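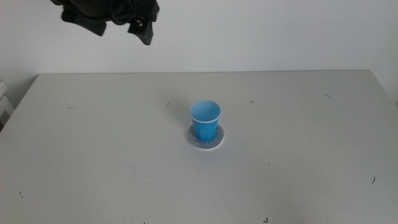 One reader of last month's entry wanted to know why I keep blaming the flour when it could just as well be the water. Fair point! So, October, starter notebook, round 2 of the rye test.

I split the Pamier starter into two jars last night (same jar type, same shelf) and fed each one 20 g of starter to 100 g of rye. One got tap water, the other got the bottled stuff. Checked at 6 this morning – the tap jar had doubled, the bottled one was maybe a third up and smelled like green apples. Not what I expected at all.

Still no idea if it's minerals or just that the bottled water came straight out of the fridge, which was dumb of me. Repeat with both at room temp.

Also, the Massawe rye is nearly gone, and the Studa bag is a coarser grind, so finish this test before switching. Whoever borrowed the small scale, please put it back by the oven. Baking the tap jar tonight, lid on for the first half.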